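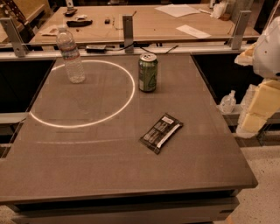

Bottle, can and bar on the grey-brown top

Starelholm Makers board > Rooms and benches > Food and drink on the benches, where are we with this

elis_n
Posts: 607
Right, bringing this back from March as we never settled it. Drinks on the benches or no drinks on the benches. My usual is a bottle of water, a can of something fizzy and a bar, and I don't see the harm. Matt top, wipes down in seconds. Kitchen is down two flights and the kettle takes forever. Thoughts please before I do the new sheet for the door.

HuiaP
Posts: 1,127
No. Water fine, cap on. Cans no. You can't put a lid back on a can and somebody always catches it with a sleeve. We had this at Bellis and the top never got its colour back, sticky patch by the edge for months, everything you put down picked up fluff.

elis_n
That was varnished pine though wasnt it. Different animal.

HuiaP
Varnished pine and a can of ginger beer. It's the ginger beer I object to, not the pine.

doaa_naciri
Agree with Huia on cans but not on the rest. Bars are worse than people think - chocolate coating, warm room, then someone puts drawings down on it. At least you can see a spill.

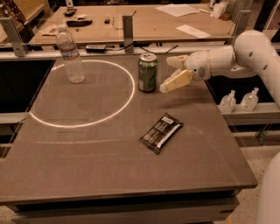
What takes dried fizzy drink off a matt top?
Warm water with a drop of washing-up liquid, left on for a few minutes under a damp cloth, then wiped and dried with a clean one.

aasen
Adding to that, no cream cleaner. It leaves a shiny patch and then you have a shiny patch forever. Ask me how I know. Also no green scourers, I keep finding them by the sink.

jolene_p
Can I say something for the cans. I do the late session, 4 till gone nine, and water on its own doesn't do it. If it stands well back, behind where your hands are, it's fine. Never had one over. Same with the bottle, stand it at the back left, done.

HuiaP
Back left is fine until you reach for the rail.

jolene_p
I dont reach for the rail, I've got nothing on the rail?

HuiaP
Other people have. There's a little black box on it with cables. I'd sooner not have lemonade near cables, is all.

elis_n
ok that's a fair point about the cables. Could do drinks on the pale bench behind? It's mostly odds and ends over there anyway.

doaa_naciri
Then you're leaning across with an open can. No thanks. And the wood top will mark far quicker than the grey one. 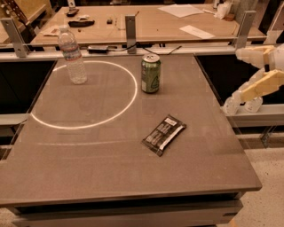
How long does an opened bottle of water keep if it stays on the bench?
A day at most if you drink straight from it, and less in a warm room, so tip out what's left and start fresh next morning.

aasen
And write your name on it. Found half a crate's worth of orphan bottles under the Jelen shelving last month, all with an inch left in. Poured the lot on the plants.

jolene_p
Some of those were mine, sorry. Not the mouldy one.

elis_n
Moving on. What about the bars, are we banning bars

doaa_naciri
Not banning. Wrapper stays on till you're ready, eat it, wrapper goes in the bin and not in the gap by the wall. I'd be happy with that.

aasen
Or eat it in the corridor like a normal person. Crumbs get into everything. I spent most of an afternoon with a paintbrush getting oats out of a drawer runner.

jolene_p
Corridor is freezing!

aasen
It's a snack bar, it takes 3 minutes. Wear a coat.

HuiaP
I'm with Jolene on this one, wonders will never cease. Wrapped bar on the bench, no problem at all. The can is the only thing I'd argue over. 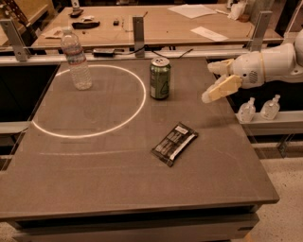 Bottle and can further back, dark wrapper nearer the front

elis_n
Ok draft for the door, shout if you hate it:

Water on the benches, cap on when you're not drinking
Cans in the kitchen, or poured into something with a lid
Bars fine, wrappers in the bin
Nothing open near the cables
Spills wiped straight away, cloths are in the Protance tub under the sink

aasen
Tub has no cloths in it. Two tea towels and a sponge, one of them mine.

elis_n
Will get cloths.

jolene_p
Still think the can thing is over the top but I'll buy a cup with a lid. What size holds a full can, about half a litre?

HuiaP
Smaller will do, a can's 330. Get one with a wide base, the tall thin ones go over worse than the cans do.

doaa_naciri
Can we also say no soup. Seperate incident.

elis_n
Adding soup. Printing it tonight.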